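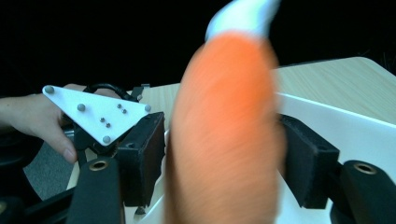 The toy library at Urnitz lends out soft toys, puzzles and play food, and most of it comes back in a worse state than it left. The woman who runs the sorting table has done the job for eleven years. She asked me to leave her name out.

"I started with 200 toys in my own spare room," she said. "We have 3389 on the list now."

Soft toys take up most of her mornings. She checks the seams first, then anything sewn on, then the stuffing.

"Felt goes fuzzy, and I don't mind that. Children don't either. A loose seam is different — that goes straight in the mending pile."

She prefers to work on bare wood. An old cloth used to cover the table and she took it off in February. 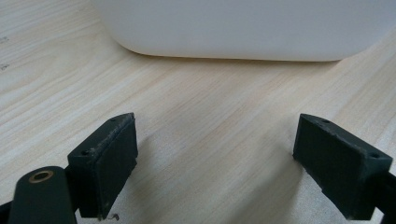 "Pins and needles got lost in the cloth. On wood I can see them, and I can wipe it down."

Lids are a sore point. The library bought 300 tubs from Grusimwood and nearly all the lids have split, so she is trying another make.

I asked what she would like more of. "Vegetables," she said. "Play food goes out the day it comes in. We could do with another shelf of it."

The library opens at ten. Returns go in the crate by the door.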